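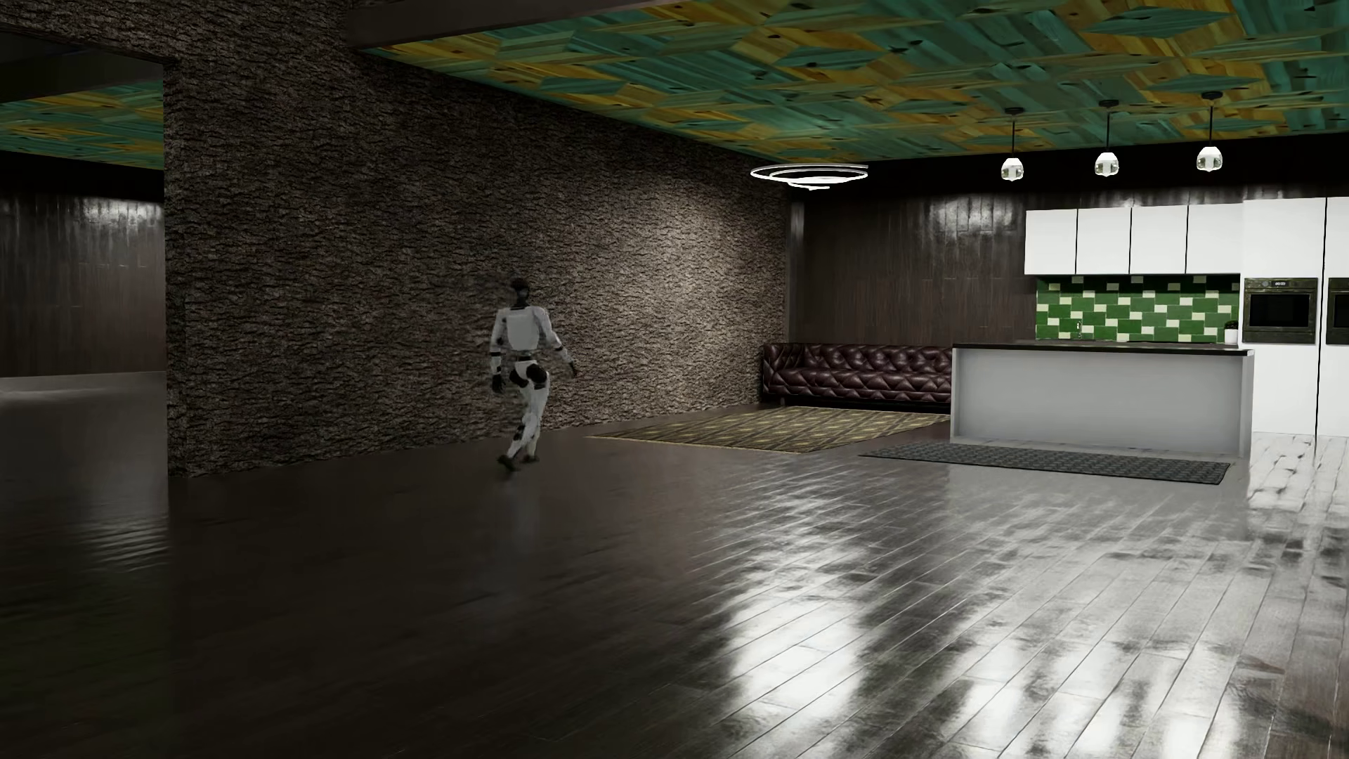

Render: Clustent sim group

4 min read
Last updated 27 October 2024

Head camera or chest camera: where we are with the Druvton walk tests

Quick one this month, the sim queue is full and I am writing between runs.

We've been putting the Druvton humanoid through the big living room and kitchen map. Dark plank floor, very shiny, lights bouncing all over it. Picked on purpose. Old map had a matte floor and every camera looked great on it, so no use to anyone choosing between them.

Two questions for this round. Which camera placement, and which walking controller. The arms are along for the ride for now, though more on hands in a second.

Controllers first. Imhof is the one we had, Rovine is the new one. 127 walks each, same start points, same goals by the kitchen island. Rovine turns tighter and swings the arms wider. Imhof is slower in the turns but keeps the torso level, and the cameras like that a lot. Rovine on a straight line is fine. Rovine in a corner, teh picture rolls and the floor tracker has to start over. Not a deal breaker. Annoying. 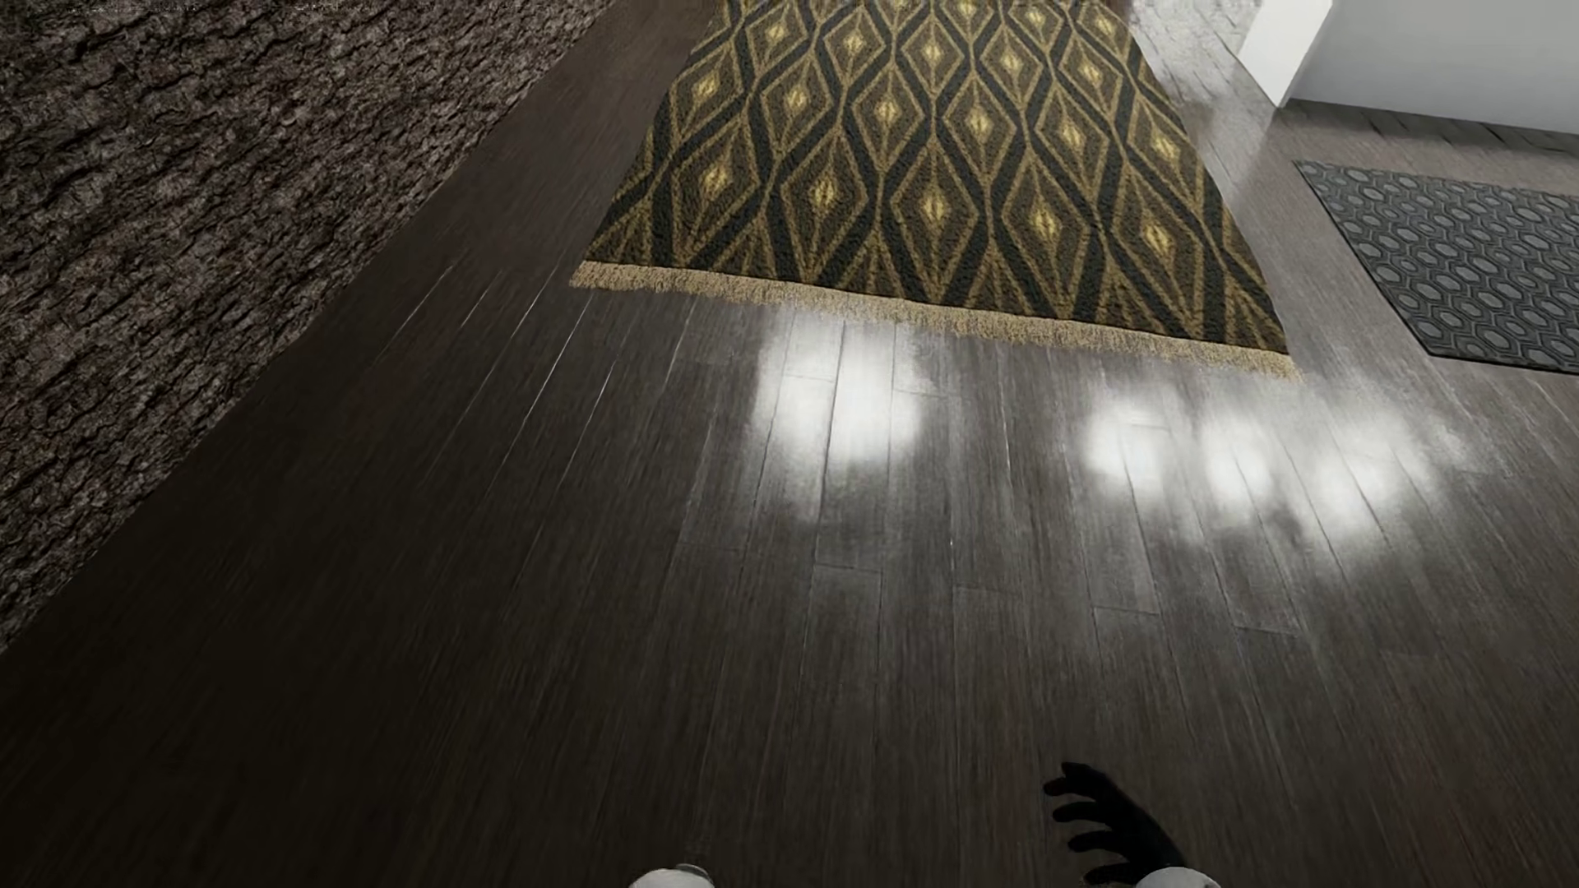
Cameras. The downward tilt is the setting everyone argues over. Tilt it far enough and you get floor, rug edges, and a hand in view when the arm comes forward, handy later when we start reaching for things. You also lose most of the room. Tilt it up and mapping is happier but the rug fringe gets picked up late, and fringe is exactly what we want to know about before a foot gets there.

Reflections are the real headache. Ceiling lights show up in the gloss as white blobs and they slide along with the robot, so the tracker locks on to them like they were marks on the floor. We masked the brightest patches and that helped Imhof more than Rovine. Don't know why yet. Patterned rug is great by the way, lots of corners in it, tracker loves it. Plain dark boards near the bottom of the view, almost nothing to hold on to.

Also the open hand. Black fingers over near-black planks, the hand segmenter does badly. Lighter finger caps are going in the next build, the dark ones stay as an option so we can compare the two properly.

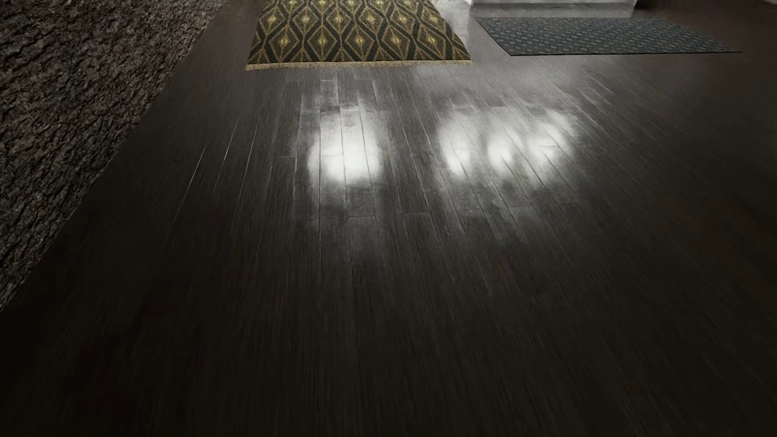

What's next

Depth camera runs, same map, both controllers. 3,000 frames set aside for labeling, blobs tagged separate from real floor marks. If you have labeling hours free put your name on the sheet, please.

Gripper comparison (the 3 finger one against the full hand) slides to December. Sorry to those who were waitng on it. The map still needs things to pick up.

Config files are in the usual folder. Use the newer tilt preset, the old one has the wrong sign.

Recent items
Imhof controller: settings we changed and why
Matte floor vs gloss floor, first numbers
Druvton wrist joint limits, updated table
How to book a slot in the sim queue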